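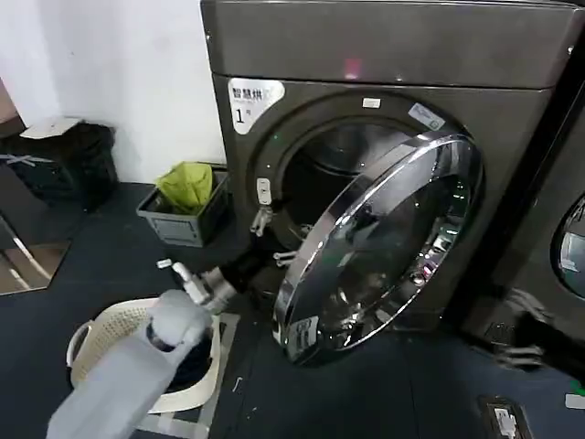 Manipulation and Planning Group, Stolter Robotics Laboratory, Nandbridge

4.2 Door state and drum rim estimation

The planner needs two things before it will commit the arm to a transfer: the state of the door and a plane fitted to the rim of the drum opening. Figure 3 shows the head camera view with the door open and the gripper near the lower part of the opening, close to the bottom latch hook. A laundry basket sits in front of the machine, partly hidden under the forearm.

Polished chrome and smoked glass are a poor match for our depth sensor. Returns from the door rim are sparse, and reflections in the glass often produce false surfaces behind it. We therefore leave the door out of the plane fit and model it as a swept volume about an estimated hinge axis. The rim plane is fitted to the metallic face of the machine only, using labels and stickers as texture where they are visible.

The two latch hooks stick out from the rim and are treated as separate keep-out regions, each padded by 40 mm. An earlier version of the planner, written by Naseri for the Stonport trials, used a single padded ring instead. It was simpler to tune, but it closed off too much of the opening and the search often timed out at 3,000 nodes.

Occlusion by the robot's own arm is handled by holding the last basket pose for up to 5 seconds. After that the arm backs off and the head camera looks again - a slow step, and one we would like to remove. The perception model was trained on 1,036 labelled views. Labels were checked by Xiao using the Heffernan annotation tool, with hook positions marked by hand wherever both hooks could be seen.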